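# Orilis Handling Rules for Two-Handed Demonstrations

Issued by Billside, 3 Jun 2021. Maintained by Ewan Baxter.

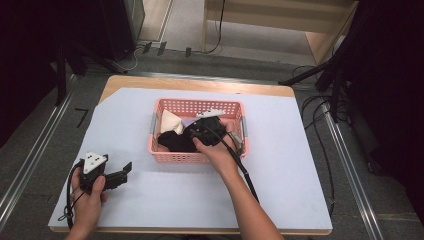

These rules apply to every recording submitted to the Orilis set, which at present holds 1,123 accepted recordings. They cover how a task is laid out and how the hand-held grippers are used. Cables must be kept clear of the work: a lead that leaves over the rim of a basket, as the right-hand one does at the pink basket, should have enough slack for the gripper to be lifted out without dragging the basket. The marker on top of each gripper must stay uncovered by sleeves or cloth.

## Before recording

- Place the container on the paper sheet, within reach of both hands.
- Tie up or remove any strap hanging near the table edge.
- Move coiled leads away from the operator's feet.
- Open and close both grippers fully.

## During recording

- Touch the items only with the gripper jaws.
- An idle gripper is held above the table with its jaws open.
- Press into soft items no harder than is needed to take hold.
- If a cable catches, stop and start a new recording.

## Review

Each recording is checked by a second person. Of the first 51 submitted from the McAlister site, 6 were returned, all for covered markers. Returned recordings are kept in a separate folder and are not counted in the total.

The next revision is due in December. Proposed changes should be sent to Ewan Baxter with the rule heading quoted.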